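3. Materials: the power accessories

3.1 What counts as a power accessory

Most homes and offices keep a drawer or box of parts that sit between the wall and the device: power strips, travel adapters, charging cables, plug heads, short extension leads. We treat these as one group and call them power accessories. The term leaves out anything that uses power for its own purpose, such as a lamp or a phone, and it leaves out batteries and power banks, which people in our survey tended to keep somewhere else.

The list used in this paper grew out of the Stoneck survey of household storage, which drew 1,426 usable replies. Respondents were asked to empty one drawer or box of their choosing and write down what was in it. We merged the replies by hand, first by function and then by shape. Colour was recorded but not used for grouping at this stage. Many entries were vague ("white plug thing", "old charger, maybe camera") and we kept those only where the respondent had added a sketch or a note on size. Nearly 700 of the replies included at least one item the respondent could not match to a device they still owned.

Two findings from the survey shaped the choice of materials. First, power strips with built-in USB ports were listed far more often than we had expected, and they were often described as the item that took up most of the room. Second, adapters were rarely listed alone. They turned up still attached to a strip or pushed onto the end of a cable, and respondents were unsure whether to write these down as one item or as several. We come back to this in Section 3.3.

3.2 Colour and shape

Sets sold for office use are commonly all white or all black, and in such a set a small adapter is easily lost among the cables. For the Altosar set we chose pieces in plainly different colours where we could get them. It includes a lavender strip and an orange one, each with a row of USB ports at one end and two universal outlets, along with mint-green, pink and white adapters and cables in several finishes. Some of the small pieces share a colour, and this was deliberate. A set in which every piece has its own colour can be sorted by colour alone, which tells us little about how people or systems handle the mixed contents of a real drawer.

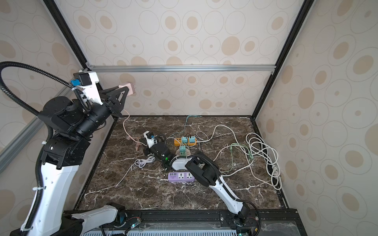

The tabletop was chosen with the same aim. An earlier round was carried out on a flat grey board, where every piece stood out and the outlines of even the thinnest cables were clear. Kitchen benches and desks are seldom like that. We moved to a dark brown marble pattern with pale veins, on which a light cable can look very much like part of the surface, and we put a patterned paper behind it. The pattern of ovals and rings is busy without having any writing in it, so that the only text near the items is the text on the items themselves.

Cables gave us the most trouble in the selection. A cable has no fixed outline and two people laying out the same cable will not produce the same shape twice. We set no rule about how a cable should lie. It could cross another item or run off behind a strip, and it could be left connected at one end. What we did fix was a minimum: each layout had to have at least one cable in it, and at least one item had to be within reach of it, so that moving the item might drag the cable along.

3.3 Joined and separate pieces

An adapter plugged into a strip is a different object, for storage purposes, from an adapter beside a strip. It stands up from the surface, it makes the strip awkward to stack, and it has to be pulled out before either piece can go into its own place. In the Stoneck replies this joined state was described in several ways, and the survey form gave no guidance. We settled on the rule used in the Wedel inventory, where anything that can be separated by hand without tools is counted as separate pieces, and a joined pair is recorded as two items with a link between them.

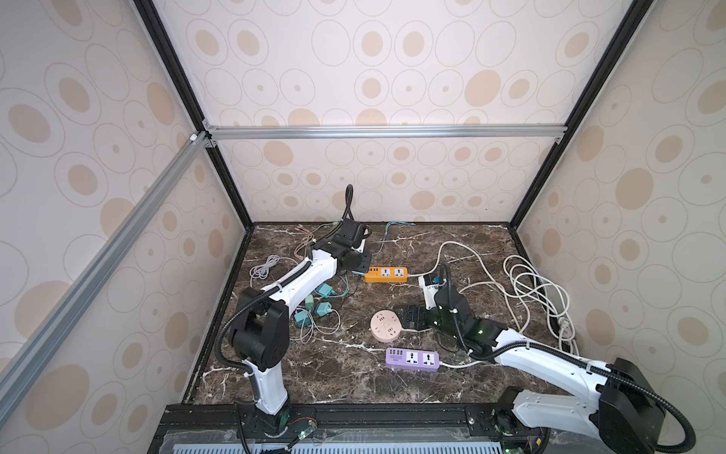

The rule has some odd results. A strip with a cable in one of its ports and an adapter in one of its outlets is three items and two links, even though a person tidying a desk would most likely pick the lot up in one go. On the other hand, the strip's own lead is fixed and is never counted, however long it is. We considered adding a separate class for bundles and decided against it, as coders in the pilot did not agree on where a bundle began.

Layouts were drawn up at two levels. At the first level all pieces are separate and none overlap. At the second, pieces may be joined, and cables may cross them. The full plan calls for 2,000 layouts, with the second level making up the larger share. Each layout was made by tipping the pieces out and then adjusting them by hand only where the level required it. Coders at the Ogura site worked from written sheets and were asked to leave a piece where it fell if the sheet did not say otherwise, including pieces lying upside down or on their sides.

3.4 Markings

Writing on power accessories is small and often moulded in the same colour as the housing. It can be read up close, or when light falls across it, and is easy to miss from a normal sitting distance. Respondents seldom used it. Where a marking did appear in the replies it was usually a rating copied from a charger, with the model number left out.

We recorded every marking that could be read on an item's upper face and entered it exactly as it appears, including the case of the letters. Where a label runs along the length of a strip, it was entered with its direction noted, so that a coder looking at the strip end-on would know to turn the sheet. The marking was used as the item's name in the inventory if no other item had the same one. Small scuffs and smudges on the housings were left as they were and not entered.

Figure 2. Upper part of the orange strip, with four USB-A ports in a column and the raised markings "4USB SOCKET" and "S204" running lengthwise.

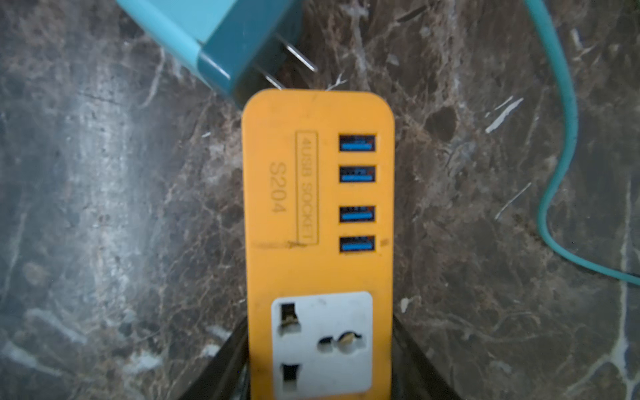
3.5 Limits of the set

The set is small compared with the range of items named in the survey. It has no large charger blocks of the kind supplied with laptops, which were common in the replies from people working at home, and it has no reels. Both were left out on grounds of size. The adapters are also in better condition than many of those described to us, and none has the taped or bent parts that several respondents mentioned.

Colour remains a concern. A household drawer in the survey was far more likely to hold white and black items than lavender or mint ones, and results from the Altosar set should be read with that in mind. A second set in plain white is being put together from the same kinds of pieces and will be laid out on the same surface.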